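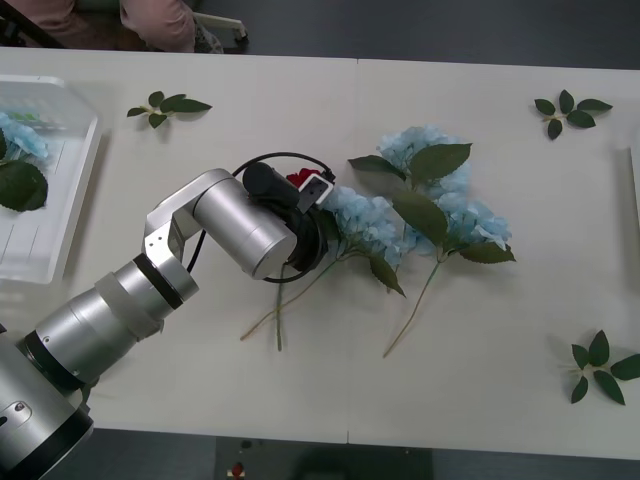 Incidencia 1030
Asunto: la copia nocturna de Masik termina con código 211 y no genera fichero de verificación
Sede: Draltilville
Servidor: dankwa
Apertura: 21 de enero de 2023
Prioridad: media
Estado: cerrada

Descripción inicial

La tarea programada de las 02:15 arranca con normalidad, vuelca la base de datos de Masik al directorio temporal y se interrumpe al pasar a la fase de compresión. El registro de la aplicación muestra:

02:15:04 inicio de volcado
02:31:47 volcado completo
02:31:48 compresión: inicio
02:31:48 error 211: destino no disponible para escritura
02:31:49 tarea finalizada con errores

El volcado sin comprimir queda en el temporal y no se borra. La copia manual lanzada desde la consola con el usuario de administración sí termina. El fallo se reproduce en las dos últimas ejecuciones nocturnas.

Comprobaciones realizadas

Espacio en el volumen de destino: 296 GB libres. Descartado.
Permisos del directorio de destino: propietario masik_srv, grupo copias, lectura y escritura para ambos. Sin cambios respecto a la documentación de noviembre.
Conectividad con la unidad de red: correcta desde dankwa, sin pérdida de paquetes.
Antivirus: excluido el directorio temporal durante una ejecución de prueba. Mismo resultado.
Reloj del servidor: sincronizado.

Se relanza la tarea a mano desde el programador, sin tocar nada más. Falla con el mismo código. La diferencia con la copia de consola queda reducida, por tanto, a la cuenta de ejecución.

Seguimiento

Se abre sesión interactiva con masik_srv. La ruta UNC es accesible; la letra de unidad configurada en Masik (R:) no existe en esa sesión. En la cuenta de administración, R: está asignada de forma persistente y apunta al mismo recurso. La configuración de la tarea usa la letra.

Revisado el historial de cambios: la cuenta de ejecución se sustituyó al aplicar la nueva política de cuentas de servicio. Hasta entonces la tarea corría con la cuenta de administración y heredaba la asignación. El cambio no se reflejó en el apartado de copias.

Se sustituye R:\copias por la ruta UNC completa en la configuración de Masik y se reinicia el servicio. Ejecución de prueba: la compresión avanza, pero la verificación devuelve un aviso de ruta no reconocida. Se consulta a Sultico si el módulo de verificación admite rutas UNC. Se adjunta el registro completo.
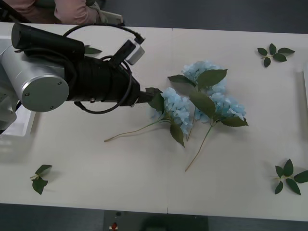

Marwan Sfeir: el módulo de verificación lee la ruta de un fichero aparte, verif.ini, y no de la configuración general. Si ahí sigue la letra de unidad, el aviso es el esperado. Hay que editar la clave destino_verif con la misma ruta UNC, sin barra final, y reiniciar el servicio. No conviene asignar la unidad mediante script de inicio para masik_srv, porque las sesiones de servicio no lo ejecutan.

Respuesta aplicada. En verif.ini figuraba R:\copias\. Corregido sin barra final. Servicio reiniciado.

Resultado de la prueba:

16:02:10 inicio de volcado
16:19:02 volcado completo
16:19:03 compresión: inicio
16:27:36 compresión: correcta
16:27:37 verificación: inicio
16:30:12 verificación: correcta

El fichero de verificación se genera en destino. Se restaura una tabla en el entorno de pruebas a partir de la copia; el número de registros coincide con el de origen.

Acciones pendientes al cierre

Borrar del temporal los volcados de las ejecuciones fallidas. Hecho.
Actualizar la ficha de dankwa con la cuenta de ejecución vigente y las dos ubicaciones de la ruta. Hecho.
Buscar otras tareas que dependan de R:. Localizada una, la exportación mensual de tarifas; se tramita en incidencia separada.

Ejecución nocturna posterior: finalizada sin errores. Se cierra.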